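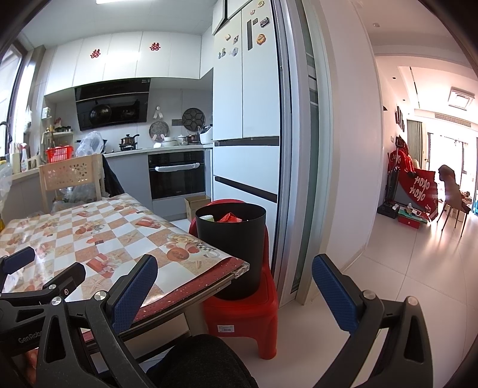

Chapter 5
The Kitchen Table and the Things Around It

Before you begin

Think for a moment about the last thing you carried into your home. It might have been a bag of groceries, or a coat, or a stack of mail you had no intention of opening. Now think about where you put it. If you are like most of the students who have taken this course, you put it on the kitchen table or on the back of a chair, and there is a fair chance it is still there as you read this.

We spent the first four chapters on rooms and how people move through them. We measured doorways, we drew floor plans, and some of you discovered that the refrigerator door in your own home has never been able to open all the way. In this chapter we come in closer and sit down. Our subject is the eating area of an ordinary kitchen - the table, the chairs, the covering on the table, the trash, the counter within arm's reach - and the many small decisions people make there, mostly without noticing that they are making decisions at all.

You will not find a showroom in these pages. Household textbooks used to be full of them, and I grew up on those books and loved them dearly, with their bowls of lemons and their napkins folded into fans. But I never once lived in a kitchen like that, and I doubt you have either. The kitchen that opens this chapter has a jacket on the chair and plastic bags put down on whatever surface was handy, and we will come back to it several times before we are through.

What you will learn

By the end of the chapter you should be able to:

Tell the difference between an object that is stored, one that is parked, and one that is lost.
Compare common table coverings for care, comfort, and safety.
Choose a sensible place for a kitchen trash bin, and explain your choice to the people who will have to use it.
Look over an eating area for hazards to small children and older adults.
Plan a five-minute reset of a table and the seats around it.

Words to know

Drop zone: the surface where things land when people come in.
Parked item: something set down for a short while on the way to somewhere else.
Home position: the place an item goes back to when it is not in use.
Edge guard: a soft or rounded cover for the corner or side of a piece of furniture.
Wipeable surface: one that can be cleaned with a damp cloth and dried right away.
Reset: a short, regular tidying that returns a room to its usual working state.

A story to start with

When Kathleen Moynihan and I were first putting this course together, we gave our students an assignment we thought would be easy. They were to write down everything on their kitchen table at breakfast and again at bedtime, for one week in September, and bring us the lists. We expected plates and cups. We got hearing aid batteries, a bicycle pump, a wedding veil, library books, half a science project, and a very long list from a young man named Rónán Ó Briain, whose family of seven ate in shifts and whose table, as far as he could tell, had not been completely bare since they moved in.

What struck us in Rónán's lists was how orderly they were underneath. The keys were always at the end nearest the door. The homework was always on the side with the good light. His grandmother's pill box never moved an inch, and woe to the person who moved it. Anybody walking in would have called that table a mess, and yet every member of the family could put a hand on what they needed without looking. We asked him to read his lists out loud to the class, and the discussion ran so far past the bell that we ended up rewriting the whole unit, and then, in time, writing this chapter.

So we would like you to hold off on judging any table, including your own, until you have watched it for a few days.

Stored, parked, or lost?

Most of what we call clutter is made up of parked items. A jacket over the back of a chair is a lovely example. It has a home position somewhere, a hook or a closet, and the chair has a job of its own, which is to be sat on. While the jacket is parked there, the chair still mostly works. You can sit down with a jacket behind you, and people do it in restaurants every night of the week.

A bag on the seat is a different matter. Look again at the wooden chair in our opening photograph, with the black jacket on its back and a clear plastic bag on the seat. The jacket takes nothing away from the person who wants to sit. The bag has to be picked up first and put somewhere, and in a busy kitchen the somewhere is usually the table, where it joins whatever has been left there already. Clutter tends to travel in this way, from seat to table to counter and back again, and it can go on traveling for days before anyone opens the bag to see what is in it.

Stored items are the ones that are already in their home position. A rice cooker that lives on the counter is stored, even though it is out in the open, and so is a decorative plate leaning against the backsplash. Beginners often want to sweep every visible thing into a cabinet and call the kitchen tidy. Please don't! If a family cooks rice every evening, the counter is a very good home for the cooker, and putting it away behind a door only means lifting it down again before supper.

As for lost items, you will know them by the fact that nobody at home can say where they belong. We will spend some time with those in Section 3.

What goes on top of the table

Table coverings are a matter of taste, and taste is a cheerful subject. The plastic tablecloth in our kitchen has tan and white checks with starfish and shells and red gift boxes printed on it, along with pictures of food, and I must say I would be glad to eat my breakfast off it. A busy pattern forgives a great deal. Crumbs that would shout at you from a plain white cloth hardly whisper from a printed one, though they are there all the same and need wiping up.

Plastic and other wipeable coverings are popular with families for good reason. Spilled soup stays on top where you can get at it. They do have their weak points, and you should know them. A hot pan can mark or melt plastic, so keep a trivet close by. Moisture can creep under the edge and sit there, so the cloth ought to be lifted now and then and the tabletop dried. And a covering that hangs far over the side is an invitation to a toddler, who will pull on it with real dedication.

Cloth coverings feel nicer under the wrists and deaden the clatter of dishes. They also have to be laundered, and someone has to do that laundering, a point that is often left out when people discuss how nice cloth is. In Section 2 you will compare the two over a full week of meals.

Corners, edges, and small heads

The corner of a dining table can sit right at the height of a young child's forehead. Clear plastic guards, like the one on the near corner of the table in the photograph, are inexpensive and quick to fit. They are easy to forget, too. Press on yours with a thumb from time to time. A guard that has worked loose no longer protects anyone, and a small one may end up in a small mouth.

Adults benefit from guards as well. Anyone who has rounded a table in a hurry carrying a laundry basket knows exactly where the hip meets the corner.

Where the trash goes

I could talk about trash bins for a whole semester, and Kathleen will tell you that one year I very nearly did. A bin needs to be close enough that people use it, and far enough from the food that nobody minds it. It needs to be a height that suits the people in the home. Setting the bin on top of a stool, as you see beside the table in our kitchen, brings the opening up where it can be reached without much bending. A person with a sore back might bless that arrangement. A family with a tall, curious dog might find it helpful or disastrous, depending on the dog.

Before copying the idea, test it. Fill the bin partway, set it on the stool you have in mind, and nudge it gently with your knee. The base should rest fully on the seat and the whole thing should stay put. Test it again when the bin is nearly full - the weight will sit differently - and think about who walks past and how quickly.

Look and talk

Work through these with a partner before you go on to Section 1. There is no need to write anything down yet.

Choose one parked item in the opening photograph. Suggest a home position for it that would take no more than a few steps to reach from the table.

The upper cabinets have red double-happiness paper cutouts on their doors. What decorations stay up in your own kitchen, and who decides when, or whether, they come down?

Where would you set a hot pot if you carried it from the stove to this table? What would you want in place first?

Talk with an older relative or neighbor about the table they ate at as a child. Ask what was always on it.

Getting ready for Section 1

Bring a tape measure, a pencil, and a list of what is on your own table this evening, written before anyone has had a chance to tidy it. If your household eats somewhere other than a table - on the couch, at a counter, out on the steps in good weather - make your list for that place, and bring a rough sketch of it along too.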